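Workshop notebook, September: sound and color pass on "Rarau"
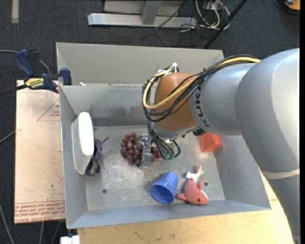 Reading time: 2 min

Started at 9:40. Dalva Guimarães was already in the edit room and had watched reel 2 twice. Her opinion is that the car chase is still too long. I agree with her on the length but I would not cut the fish market part, it is the only moment where the audience laughs and also understands who has the suitcase.

For colleagues who come new to this: Rarau is our restoration of the cheap action film with the frozen perfume, the one which was sold on tape under two titles. We have the export version, 82 minutes, and a worse print with the scene in the elevator. The plan is to put the elevator back without making the jump in quality too painful.

Color. The export version is very green in the faces. I corrected the hotel lobby first, as the walls there are white and one can trust them. After this the faces went pink, so I returned half of the correction. The night scenes I left for later. In the harbor explosion the red layer is almost gone and I do not want to invent it. Dalva thinks a little invention is allowed when the subject is a man jumping from a crane with a motorcycle helmet in his hand. We did not finish this discussion.

Sound. The dialog was all dubbed after the shooting and the villain has two different voices. From the beginning until the casino he speaks with the deep voice, then in the boat he is suddenly younger. I checked the other print, it is the same there, so it is not a fault of our copy. I leave it. The punches are one single recording, repeated. I lowered it by a small amount only where it covers the words.

Noise: I tried Stillurex on the elevator scene with the standard setting. It removed the hiss and also the rain. With the weakest setting the rain came back and the hiss is acceptable. Please do not use the standard setting on anything outdoors.

Subtitles. The old ones are funny, but many are wrong. "You have eaten my brother's boat" should be "You have stolen". I made a list in the Yap folder, file with my initials. Question to all: do we keep the old subtitles as a second option on the disc? I would like it. There are people who know these lines by heart and they will write to us.

Disc: Kurnemwood asked again for the number of copies. We said 1,000 for the normal edition and 100 with the booklet. The booklet text is not ready. Dalva has written her part about the stunt work, very good, a little angry at the second unit. My part on the two titles has one page and no ending.

To do:
elevator scene, match the grain
villain in the boat, write one sentence for the booklet
ask for a better scan of the harbor
chase: try Dalva's shorter version and watch both after lunch

15:20. Watched both. The shorter one is better until the bridge, and then one does not understand why the truck is burning. We keep the long version, as it was released, and the short one stays on the drive under her name.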